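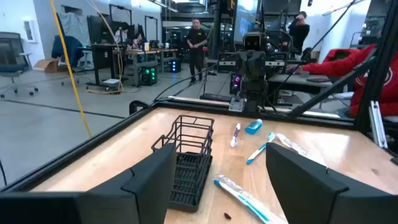
Most rented flats are let with no thought for where small things will go. I have lived in five of them, the last two in Herkedstead, and every one had a bathroom with a basin, a mirror and nowhere to put anything down. The agent's list will tell you the kind of boiler and the make of the oven. It will not mention a shelf. So tenants buy their own storage, and it is nearly always something like a black wire toothbrush holder, with a mesh basket on top and slots underneath, which then has to stand on whatever flat surface can be found. Toothbrushes end up lying on tables. I think this is a fault in how homes are let, and that it would be cheap to put right.

The usual answer is that tenants can put up a shelf themselves. Mostly they can't. My present agreement charges £20 for each hole found in a wall when I leave, and £146 if a tile has to be replaced. A glass shelf needs two brackets and four screws. On those terms the shelf costs more to take down than it did to buy, and the next tenant starts again with bare tiles.

The other answer is the stick-on kind. I have tried these. The first, from the Dillo range, held for most of the winter and came down in December with a jar of face cream on it. The second is still up, but I don't trust it with anything glass.

Gheorghița Zamfir, who lived below me in Bevan Street and had fitted kitchens for years, used to say that a landlord could put a shelf and a row of hooks in a bathroom before the tiler had finished his tea. She was talking about new work. In an old bathroom it might take an hour. Set against a tenancy of a year or more, an hour is very little.

I would like to see one line added to the inventory form: fixed shelf in bathroom, yes or no. It would force nobody to do anything. But people comparing two flats at the same rent would see it, and agents would soon start asking owners about it, as they did with shower screens.

Landlords I have put this to say that tenants don't ask. That is true, and I didn't ask either. When you are viewing a flat with another couple waiting on the stairs, you look at the damp and the locks. The shelf comes to mind on the first night, when you are standing there with a wet toothbrush in your hand.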